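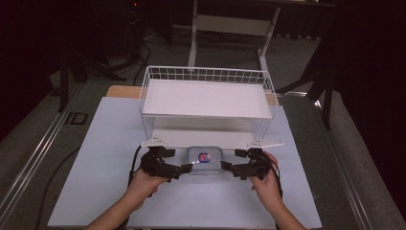 Housewares fair, day 2 - quick notes before I lose them

February 1, 2026

Typing this on the train so excuse the mess. Got in just after the doors opened, coat check line already out past the coffee stand. Badge printer down on the left side, so everybody in one line. 15 minutes gone. If you're going tomorrow, print the badge at home, they do take paper.

Hall A first. Mostly cookware. Skipped nearly all of it, we have two pan suppliers and don't need a third. Did stop at Somboon for the steamers. Nice weight, lids fit properly, the large size is new. Minimum order is 800 pieces mixed, which is too many for us, but the guy on the stand said they'd let two shops share an order if it ships to one address. Need to ask the Dayton store. Took the price sheet. Samples cost money this year, they didn't last January.

Hall B is where I spent most of the day. Storage, closet, laundry, bath. Aisles narrow, carpet coming up at the corners, bring flat shoes.

Hotora had the biggest stand and the least to say. Same drawer dividers as last year, new colors. Sage green everywhere. I asked about the hinge problem on the tall cabinet (we had four come back before Christmas) and got told it's fixed, new part, no they didn't have one to show me. Ok. Not reordering until I see one.

Luvico was better. Small stand, near the restrooms, kind of easy to miss. Wire shelving and baskets, all of it white or black, no chrome any more. They had a stack of baskets out that you could load up with cans to see if the bottom sagged. I put in as many cans as I could and it held fine. Coating felt thicker than what we sell now. Things I asked:

Rust - two year warranty in a bathroom, one year if it's in a shower.
Wall brackets - included in the box with the screws. Wall plugs are not. Customers will complain, so we should put plugs at the register.
Packaging - cardboard only, flat, stacks well. Barcode on the short end, finally.
Lead time - six weeks, eight over the summer.

They wouldn't give me a price for under a full pallet but said email Monday and they'd work something out. I liked them. Would try the medium basket and the corner shelf in the spring reset and leave the rest.

Lunch. Don't. Fourteen dollars for a turkey sandwich, dry, and nowhere to sit. There's a noodle place across the street from the east doors, go there, but get your hand stamped on the way out or they make you do the line again. I know because I did the line again.

Afternoon talk on small apartments was full, stood at the back. Half of it was slides of other peoples kitchens. One useful bit, the speaker said shoppers measure the shelf but never the door, so put the outside size on the tag in big numbers. We could do that this week, costs nothing.

Then Pestus, stand 849, all the way down the far end past the candles. Bath mats and hooks mostly. The stick-on hooks are good, I hung my bag on one the whole time we talked. Bag had all the catalogs in it by then so it was heavy. They do a counter display that takes up less room than the one we've got. The mats I didn't love, scratchy, and the gray looks kind of dirty under store lights. Asked for a sample of the hooks and they gave me a whole strip.

Candles hall gave me a headache, walked through fast.

Didnt get to Hall C at all. That's garden and pet, so probably fine, but somebody should look at the planters if they go Monday. Closes at four on the last day, not six, the website has it wrong.

Parking was 22 dollars so take the train. Shuttle from the station runs every half hour and the last one back is 6:10. Coat check also closes at six sharp, they were already pulling the shutter when I got there.

To do when I'm back: email Luvico, call Dayton about the steamers, find the hinge returns paperwork. Catalogs will be on the break room table, please put them back when your done.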